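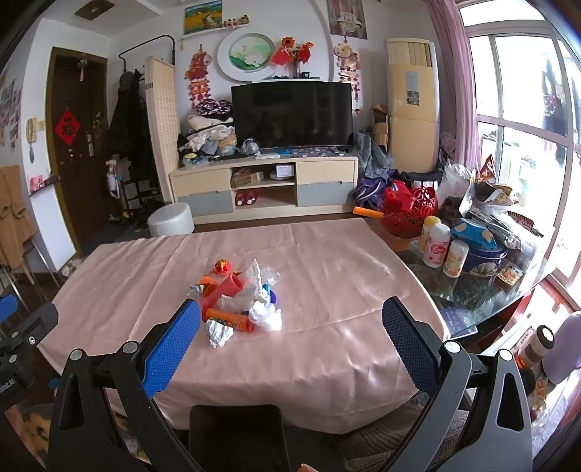

Saturday at the Vustton home day

I do love a nose round other people's houses, so when a friend forwarded me the leaflet for the Vustton open day I'd put my name down before I'd finished reading it. Sat 27 June, ten till four, lived-in flats opened up for visitors, tea at the end. Tickets were 20 pounds, which made me wince a bit, but it did include the bus between buildings and a very decent slab of cake.

You start in the foyer of the Wimuron building, where they give you a paper map and a sticker. Mine said 131, my number for the lift queue (yes, there was a lift queue, and yes, I took the stairs in the end and regretted it by the fourth landing). The leaflet said 600 people had booked for the day. I can believe it! The first flat was so packed that I mostly saw the back of a man's rucksack and a bit of curtain.

The one I want to tell you about is the sitting room with the pink table, my favourite by miles. Somebody has put a shiny pale pink satin cloth over the table, all wrinkles, and it catches the light wherever you stand. You'd expect a tea set on a cloth like that, wouldn't you? It's got toys on it, an orangey-pink plastic tube and another orange one with a printed label, plus a blue-and-white cap, all mixed up with crumpled tissue and wrappers. It looked exactly like my own table on a Sunday and I felt much better about my life.

Next to it is a round one with a glass top, and there's hardly any glass left to see. Vitamins and supplements in their bottles, a red plastic basket, a big clear bag of snacks, and a blue cookie tin with a packet sitting on the lid. I'm always suspicious of a cookie tin. At my gran's there was never a biscuit in one, only buttons and a tape measure. I didn't dare lift the lid, so I can't report back.

What I really went for was the walls, though. I've lived for years with one calendar and a nail, and I came home wanting to hang up everything I own. Above the telly there's a lotus painting in an oval frame, then a little landscape with small figurines keeping it company on a white shelf, and a vase of artificial sunflowers with a small Chinese flag. A red fish hangs on one side and a sheep on the other. I stood gawping at that sheep for ages. None of it matches and it's lovely, far nicer than the greige show flat we were taken to afterwards, where even the lemons looked nervous.

The TV cabinet is a light wood one with grey drawers, and I'd have it tomorrow. Open shelves underneath too, with a red toy car parked in one of them. Clothes and bags were heaped up on the left-hand end, so it's earning its keep as a wardrobe as well. I liked the white cushioned stool beside it, round and squashy-looking. We'd been asked not to sit on things, and by then my feet were killing me, so this was a real test of character. There's a tall cream air conditioner standing in the room as well, almost a piece of furniture in itself, and I spent a while wondering where on earth I'd fit one at home (nowhere, unless the bookcase goes).

Lunch was from the Cárdenas van in the courtyard. Go early. I went at one and they were down to the cheese ones, still very good, and the queue gives you time to compare notes. The couple behind me had liked the show flat best, which takes all sorts, and they told me to skip the balcony gardens as you only got to look through the window.

In the afternoon Nevo had a stall on storage, with drawer dividers and those hooks that go over a door. They'd brought 100 goody bags and the last had gone before I got there, so I bought two hooks out of spite. One is up already and holding my dressing gown.

A few bits if you fancy the next one, pencilled in for January. Wear slip-on shoes, you take them off at every door. The bus is every half hour and it does not wait, not even if you wave. Bring a bottle of water. And do the Wimuron flats first thing, before the coaches turn up, as the pink table room is on the second floor and gets busy quickly.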